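**Ballow R2 race-car brake pads, front set**

Price: £865 per axle set, fitting kit not included. Dispatched from our Woltthorpe stores.

Ballow says the R2 will last a full club season. We'd take that with a pinch of salt. The claim rests on one car, run on one track in June, and Katutthorpe is not hard on brakes. If you race somewhere with two big stops a lap, budget for a second set.

What we can say is that the bite is strong from the first corner and the pedal stays firm. The data sheet gives a minimum pad thickness but no wear rate, and we've asked for one twice. It also says "suitable for endurance use" without saying how long an endurance race is meant to be. Four hours? Twenty-four? Ask before you buy, and get the answer in writing.

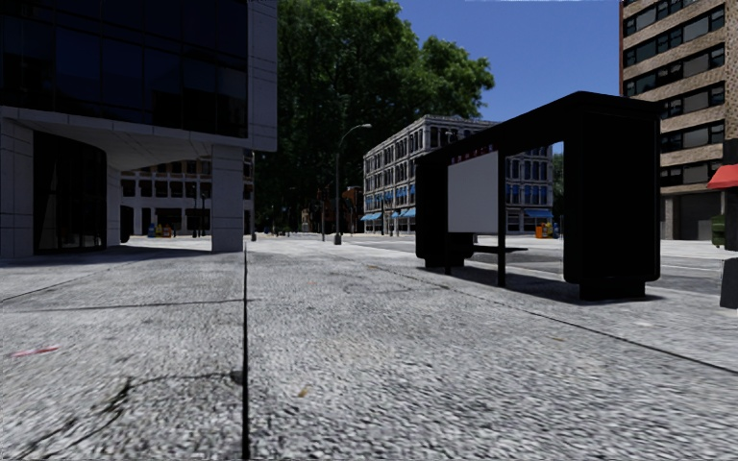
*Office block with tinted glass upper floors and tiled pillars.*

Compared with the Brandão pad, which costs £1,392 for the same axle, the R2 makes more dust and a good deal more noise. Brandão claims better feel under trail braking. Perhaps. Two of our regular customers swapped between them and disagreed about which was which, so we wouldn't pay the difference on feel alone.

**Fit and bedding in**

- Fits four-piston front calipers with the standard pin spacing. Measure yours first.
- Bed in on clean discs. Old pad material left on the disc will cause judder.
- Not road legal. Please don't ask us to say otherwise.
- Rear pads are sold separately.

The box carries a "3,000 km" sticker. Treat it as advertising. There is no test report behind it that we have been shown, and the warranty covers faulty bonding only, up to 2,000 km. Worn pads are your own affair.

**Stock and returns**

Next delivery is due on 21st October. Unopened sets can come back within 14 days. Once the seal is broken we can't take them, even if they turn out to be the wrong shape for your caliper.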